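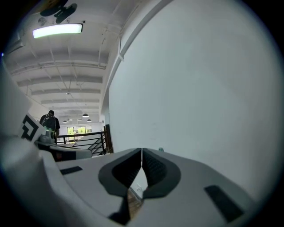 Section 4: The upstairs landing

I'm writing this bit the way I'd tell you if you were stood next to me, so forgive the rambling. By now you've got the Pakura box open, the ground floor is done and you're ready to go up. Set aside an afternoon for the landing. Mine took longer, but I kept stopping for tea!

4.1 Getting your things up the stairs

1. Put the small parts in a backpack. You want both hands for the stairs, and a bag of brackets swinging off your wrist is no fun at all.

2. Bring the long lengths of trim up last, one at a time, and keep the front end high as you come past the railing.

3. Lay an old blanket on the wooden floor before you put anything down. Floorboards mark very easily (ask Yvonne Blackburn, who was lovely about the scratch).

Caution: never lean lengths of trim against the railing. They slide along it, and anything that goes through the bars lands on whoever is coming up.

4.2 Checking the railing

1. Hold the top rail where it meets the wooden post and give it a good firm push, then a pull.

2. If it moves, tighten the post bolts with the 8 mm key. Do the bottom bolt first.

3. Run a dry cloth along the bars, including the diagonal ones on the stairs – dust gathers in the corners and the wax won't take over it.

Note: the wax in the kit is for metal only. For the post, use whatever you already use on your woodwork.

4.3 Fixing the trim to the big white wall

1. Wipe the wall down and let it dry. I leave it overnight, though the leaflet says an hour.

2. Start from the doorway and work away from it. The brown wooden frame gives you a proper edge to measure from, and any odd gap ends up at the far side.

3. Mark your fixing points in pencil, 31 cm apart, and keep well clear of anything already mounted on the wall.
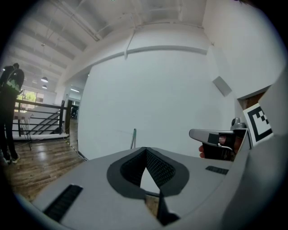

4. Press each clip in until it clicks, then hang the trim from the top edge and let it drop into place.

5. Stand back by the window and have a look before you push the end caps on. They're a pig to get off again, and I've snapped two.

Caution: don't hang anything from overhead pipes, not even a lamp for five minutes. Use a floor lamp if the light's going.

Spare clips are part number 247, and they come in bags of 100.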